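Gasa, season two: I stayed up way too late for this one

Pralia put the whole second season of Gasa up at once, and if you've been holding off because the first one ended so badly (I was mad for a week), go ahead and start it. It's a much better show now. It's also a weirder show, and I have some complaints, but I'll get to those.

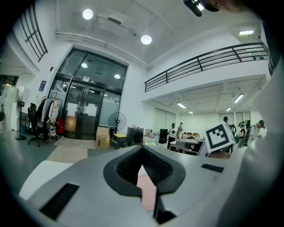 Ollthorpe, May

Quick catch-up for anyone new. Gasa is a crime drama set in a ferry town where pretty much everybody owes money to the same family. Season one was about the oldest daughter trying to get out of the business. Season two picks up with her running it, and she's good at it, which scares her, and it scared me too! There are seven episodes. Most of them are an hour, but episode four is only 34 minutes long and it's the best thing the show has ever done. It's one long dinner with the family and the harbor inspector, and the whole time you know what's in the trunk of the car outside and he doesn't. I had to get up and stand behind the couch.

Blomqvist, the company that makes it, obviously had more money this time. The night scenes are lit so you can see them, thank goodness. Last season I had every lamp in the living room off and a blanket over the window and I still couldn't tell who got shot on the dock. Now there's a chase through a fish market at 5 in the morning and you can follow every bit of it.

The music is better too. They dropped that moaning choir thing that played every time somebody looked at the water. There's a scratchy little guitar tune now and it's been in my head for days.

Okay, complaints. The cop storyline is dead weight. She's supposed to be closing in on the family all season, and she spends most of it in a parked car, eating chips and getting phone calls. When she finally does something, in episode six, it depends on a receipt that we saw once, for about a second, back in the first episode. I had to go back and look for it. I'm all for a show trusting its audience, but come on.

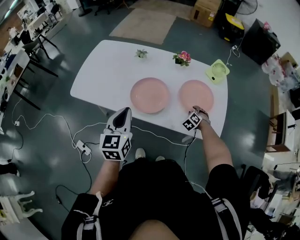
And then the younger brother. Without spoiling it, he comes back from a trip a totally different guy, and the show acts like we're going to find out why, and then we don't. Maybe that's for season three. Maybe somebody cut a scene. My sister thinks it's a clue and I think it's a mess, and we've been texting about it since Monday.

Pralia itself is still kind of a pain. The app asked if I was still watching in the middle of the dinner episode (yes! obviously!), and the subtitles run a hair ahead of the dialogue, so a couple of big lines got spoiled for me before anyone opened their mouth. I turned them off and then couldn't understand the grandmother, who mumbles. I turned them back on.

One more nice thing before I forget. The whole plot hangs on $2,000, missing from an envelope in the first ten minutes. I love that. Crime shows keep going bigger, with the millions in duffel bags, and here's a family tearing itself apart over the price of a used boat motor. When somebody finally admits to taking $400 of it, just the 400, it's the saddest scene of the season.

If you liked season one at all, watch it. If you quit halfway through like a lot of people did, read a recap and start from here, you won't miss much. Skip it if you need your endings tied up. I'd give it four stars out of five, and episode four gets all five by itself.

All episodes are on Pralia now. Season one is still up there too, choir and all.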